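4.2 合鍵をめぐる交渉 ―― 渡す、渡さない、返してもらう

前節では同居の打診そのものを扱った。本節は鍵。別居している親世帯に新居の合鍵を渡すかどうか、渡した後にどう揉めるか。先行研究では同居・近居の枠に吸収されてしまい、鍵だけを取り出した議論はほとんどない。しかし聞き取りでは同居の話よりも鍵の話のほうが長くなることが多かった。録音の途中で泣いた人がいたのも鍵のところである。

資料は二種類。ひとつは相談投稿サイトPradonの家族カテゴリから抽出した1000件の投稿(重複と削除済みを除いた後の数)。もうひとつはPlurndale地区での聞き取り、59世帯。このうち夫婦別々に話を聞けたのは30世帯にとどまる。残りは片方のみ、または同席。同席の場合、鍵の話になると発言量が片方に偏る傾向があり、分析では別扱いとした。抽出の基準は付録Bを参照。

まず投稿のほうから。書き出しはほぼ決まっている。「非常識でしょうか」。自分が非常識かどうかを問う形で始まり、途中から相手の非常識を列挙する形に変わる。留守中に冷蔵庫の中身が変わっていた、洗濯物がたたまれていた、寝室のカーテンが開いていた。被害といえるほどの被害はない。ここが当事者にとって一番つらいところで、訴えようとすると「親切にしてもらっているのに」と返される。投稿への返信でも同じ反応が繰り返され、投稿者が追記で弁明する、という流れになる。

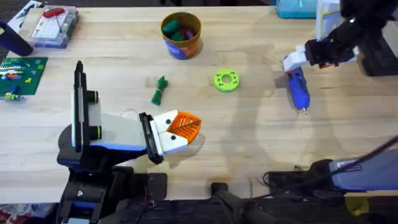 追記の内容は、経緯の補足よりも自分の人柄の補足に費やされることが多い。義母とは普段は仲が良い、誕生日には必ず贈り物をしている、結婚式の費用も援助してもらった、等。鍵を返してほしいという要求が、関係全体の拒絶と読まれることを先回りして打ち消している。本稿ではこれを「善良さの担保」と呼ぶ。用語としてはやや座りが悪い。Castilloとの議論では「前払いの謝罪」という案も出たが、謝罪してはいないので採らなかった。

聞き取りで典型的だったのはTagle夫妻の例である。本人たちの了解を得て名前を出す。妻のDivina Tagleは入居の週に、夫の母に合鍵を渡した。頼まれたからではない。引っ越しを手伝ってもらった流れで、夫のFlorante Tagleが「持っといて」と渡したという。妻はその場にいたが何も言わなかった。言えなかったのか、言う必要を感じなかったのか。妻自身の語りがここで二度変わる。

 「そのときは別に、いいと思ったんです。災害とか、あるし。でも今思うと、いいとは言ってないんですよね。聞かれてないから」(Divina、個別)

 「反対されなかったんで、賛成だと。普通そうじゃないですか」(Florante、個別)

夫側の語りでは鍵は非常時のもので、妻側の語りでは招待の問題である。つまり同じ鍵が、片方では保険、もう片方では無期限の招待状として理解されている。このずれは同席の聞き取りでは出てこない。夫婦ともに「緊急用です」で済ませる。個別に聞いて初めて分かれた。30世帯のうち20世帯で、程度の差はあれ同じ型のずれが確認できた。

問題が表面化したのは8月。金曜の昼、在宅勤務中だった妻が会議に出ている最中に玄関が開いた。義母は留守だと思っていた。おかずを置いて帰るつもりだったという。双方が驚き、双方が謝り、その晩に夫婦げんかになった。義母と妻のあいだでは何も起きていない点に注意したい。争われたのは、夫が母親に「来る前に連絡して」と言うかどうか、その一点だった。
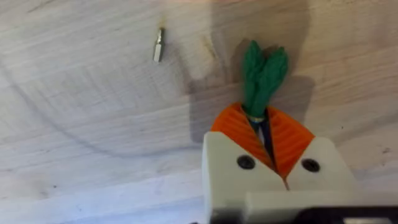 家族と住まい研究 第20巻 59頁

言う役を誰がやるか。これは投稿資料でも最大の争点である。実子が言うべきだ、というのが返信欄のほぼ一致した意見で、実際の相談者の多くもそれを分かっている。分かっていて、実子が言わない。理由はいろいろ語られるが、整理すると(a)母が傷つく、(b)大したことではない、(c)そのうち言う、に収まる。(c)が一番長引く。Floranteの場合も(c)で、けんかの後に言うと約束し、聞き取りの時点でまだ言っていなかった。

代替の手段に出る世帯もある。錠前を替えるというもの。防犯上の理由を立てて暗証番号式に替え、番号は教えない。Ocampo通りの集合住宅に住むPrecious Manalastasの例がこれにあたる。なお後出のPrecious Manaloとは別人、同名なので混同しないこと。Manalastasは錠前メーカーStemanceの広告をわざと食卓に置いておき、夫が自分から替えようと言い出すのを待った。三か月かかったと本人は言う。親世帯には「古い鍵は調子が悪かった」と説明。嘘ではあるが、だれも傷ついていないと本人は評価している。ただし夫の母は新しい番号を一度も尋ねていない。尋ねないことをどう読むか。察して引いたのか、怒っているのか。Manalastasは前者だと言い、夫は後者だと思っている。

一方のPrecious Manaloは、鍵を返してもらうことに成功した数少ない例である。方法は単純で、自分で言った。電話で、夫には事前に知らせず。義母の返答は「はいはい」。翌日には封筒に入って届いた。その後の関係は良好だが、夫とは一時期かなり険悪になった。自分の頭越しに話が進んだことへの不満であって、鍵を取り戻したこと自体への不満ではなかったらしい。この例は投稿資料の助言とまっこうから食い違う。実子でない側が言ったほうが早く済む場合がある。もっとも一例なので、一般化はしない。 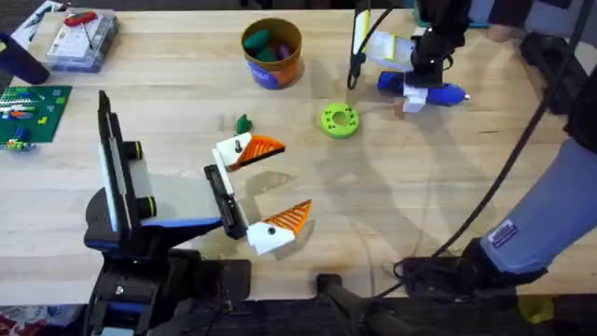
図1 木の天板の上の二本のロボットアームと小さなバケツ。右端に人。

親世帯側の資料は弱い。聞き取りに応じたのは子世帯を通じて紹介された人に限られ、当然ながら関係の悪くない世帯に偏っている。それでもいくつか分かったことはある。鍵を持っている親の側は、鍵を「使っている」とは思わわれたくない。訪問の回数を低く言う。子世帯の申告と照らすと、食い違う。また、鍵を渡されたことを信頼のしるしとして他人に話していることが多い。近所に、きょうだいに。返却を求められたときの打撃は、家に入れなくなることよりも、話してしまった相手への体裁に関わる部分が大きいのではないか。ここは次の調査で確かめたい。質問項目に入れ忘れていた。

もう一点、妻方の親に鍵を渡している世帯について。数は少なくないのに、揉めごととして語られにくい。夫側が不満を持たないわけではなく、不満として言葉にする型が乏しいように見える。ある夫は「風呂上がりに会うのは困る」とだけ言い、すぐに話題を変えた。Pradonの投稿でも、夫を名乗る書き手による鍵の相談は短く、追記がない。善良さの担保を求められていない、ということかもしれない。あるいは単に書き慣れていないだけか。現時点では判断できない。

以上の資料から言えるのは、合鍵の争いが世代間よりもまず夫婦間で起きているということである。親に対する要求の中身については、夫婦はたいてい合意できている。「来る前に一言ほしい」。これに反対する夫も妻も、個別の聞き取りではほとんどいなかった。合意できないのは順番と役割で、だれが、いつ、どういう言い方で伝えるか。助言の多くは中身の正しさをを論じており、この部分にはあまり役に立っていない。

連絡の取り決めを紙に書いた世帯については、子の誕生後に取り決めが崩れる例が続いたため、4.3で産後の訪問とあわせて扱う。聞き取りの書き起こしはRhea Castilloが担当した。引用中の言いよどみは一部省いてある。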